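Home | Kitchen | Pantry | Workshop | Contact

Feeding a Crowd With Whatever Bread Is Left

I keep reading that you can freshen stale rolls by running them under the tap and baking them. I tried it on 11 rolls one July. The crusts came back fine. The middles were chewy within the hour, so eat them right away or skip it.

The bread box from Godoy is another one I don't buy. My loaf molded in it just as fast as it did in the bag. Freezing slices works better, and you can pull out 2 at a time.

Renata Navarrete swears by spreading butter clear to the edges so tomato won't soak through. I'll give her that one, though mustard did nearly as well for me.

As for "sandwich-safe" wrap, Stollus charges extra for it and I can't taste any difference from wax paper.
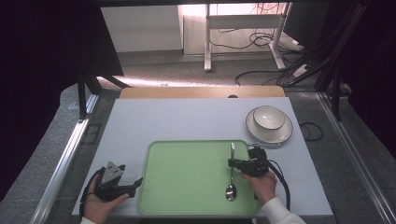
Can I make egg salad sandwiches the night before?

Make the filling the night before and keep it cold, but put it on the bread in the morning. Every trick I've tried for doing the whole thing ahead gave me soggy bread by lunch.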